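4.2 What the tariff trial taught us about battery wear

I should say up front that I went into this part of the work expecting the batteries to be the boring bit. Our microgrid at Endale runs on solar, one small diesel set and a shared battery bank, and most of our worry had been about the inverter. Then Sosina Wako started plotting the state of charge by household cluster, and the evening dips looked far too deep for the loads we had on paper.

We had 97 homes on the line by July, split into two groups. The first group (54 homes) stayed on the flat rate. The others got the Nuvent tariff, where power is cheaper while the sun is up and costs more after dark. We guessed people would move their ironing and pumping into the daytime, and plenty did. What we hadn't guessed was how many would also buy a second phone charger or a small fridge with the savings, and a fridge keeps drawing after sunset.

So the evening peak came down less than our model said it would. Ayana Mersha pointed out that the model treats each home's total use as fixed and only lets it slide around the clock. That's a pretty common shortcut in this field, and I've used it myself for years, but it doesn't hold when people are getting reliable power for the first time. They're still working out what they want it for!

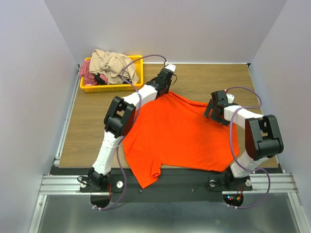
Figure 7. Two arms above an orange-red cloth on a wood-patterned tabletop.

We reran the model with a growth term for each home, fitted on the first 36 days and then left alone. With that in place the evening curve sat much closer to the meter data, though it still ran low in the hour after supper. Adebayo Adeyemi thinks this is the grain mill, which sits on the same feeder and keeps its own hours. I'm inclined to agree, but we didn't have a separate meter on the mill and I don't want to lean on it.

The wear estimate is where this really matters. Deep evening cycles age a lead-acid bank quickly, and the old model would have had us replacing ours too late. With the growth term in, the planned replacement moves forward, and the diesel set gets called on a bit earlier in the night — a trade the village board was happy to make once Sosina had walked them through the fuel bill. Section 4.3 takes up the dispatch rule itself, including the two nights it misbehaved.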